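Prekport parishes to share one Mass schedule

PREKPORT - Three Catholic parishes on the east side will start using a single Mass schedule in December, Father Walter Chávez told parishioners Friday night. Nearly 200 people came to the meeting in the hall at St. Brendan's. Standing room by 7 p.m.

The three churches - St. Brendan's, Holy Rosary and Our Lady of Cuadros - stay open. No building is up for sale, Chávez said, and he said it more than once.

What changes is the weekend. Each church now has its own Saturday vigil and two Sunday Masses. Under the new plan there's one vigil, at Holy Rosary, and four Sunday Masses split among the three. The Spanish Mass stays at Our Lady of Cuadros at noon.

The average weekend count across all three was 1,354 last fall, according to a handout passed around at the door. Two priests cover everything, and one of them retires in the spring.

Questions ran over an hour. Most were about the 8 a.m. at St. Brendan's, which moves to 9:30. A man from the choir asked who had been consulted and got some applause. Chávez said the parish councils saw a draft in the summer and that he would of liked to hold the meeting sooner.

"I know what an early Mass means to people," he said. "My mother went to one her whole life."

Religious education will be combined too, starting next fall, with classes at Holy Rosary. Parents asked about a bus from Altovthorpe. Still being worked out.

Confession times don't change. Neither does the Wednesday holy hour.

Written comments can be dropped at any of the three parish offices until the end of the month. A final schedule goes in the bulletin after that.

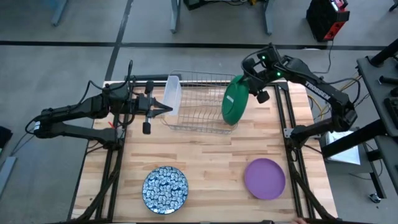

Also this week

Malora Retreat House has 20 places left for it's Advent day of prayer. Lunch is included. Sign up at the front desk or call before noon Friday.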